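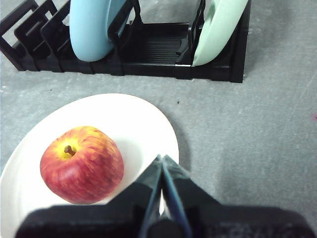
Pinza Closar junto a un plato blanco con una manzana; al fondo, el escurreplatos con dos platos.

Quiénes somos

Bernton prueba y alquila equipos de manipulación para cocinas de colectividades. Empezamos porque estábamos hartos de catálogos que prometen una cocina sin manos y luego no aclaran qué vajilla admite la máquina. Seguimos bastante hartos.

El kit que ofrecemos ahora se llama Closar: pinza de dos dedos, soporte de muñeca y el programa Jasis. Lo fabrica Pichon y nosotros lo ajustamos. ¿Sustituye a una persona en el fregadero? No, y desconfíe de quien se lo venda así. Un plato llano se coge por el borde; con fruta encima la cosa cambia, y el fabricante dedica a ese caso media página de un manual de 216.

Antes de firmar pedimos tres cosas: su vajilla real, 8 horas en su cocina y permiso para decirle que no le conviene. Lo hemos dicho más de 20 veces – a nuestro comercial no le hace gracia.

El alquiler mínimo es de 30 días. Incluye montaje y ajuste de la pinza, pero no las piezas rotas, ni suyas ni nuestras. Los dedos de repuesto se facturan aparte, cosa que Pichon cambió en diciembre y que seguimos discutiendo.

Tarifas y condiciones revisadas el 7 de marzo de 2018.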